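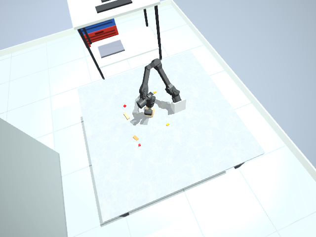

Session 2: Keeping a household budget

Welcome back, everyone, and a special hello to those of you who joined us after the January intake (there are always a few, and you're very welcome!). Last time we talked about writing down what comes in. Today we move on to what goes out, and I promise it's gentler than it sounds.

Let's take a made-up household with 2,000 pounds a month after tax. Before anything else, put down the fixed costs: rent, council tax, gas and electric, the phone. Then the ones that wander about a bit, like food and bus fares. Whatever is left is what you can choose with. If you can put 200 of it aside, lovely, but even 15 a month is a habit worth having, and it does mount up over a year or two.

Do remember the yearly bills. Kwesi Abugri, who taught this course before me, used to divide each of them by twelve and treat it as monthly, and I still do the same with my car insurance.

For next time: keep every receipt for a fortnight, even the coffee ones, and bring them in an envelope. Elif Naz Çınar will be taking the first half, on reading a bank statement.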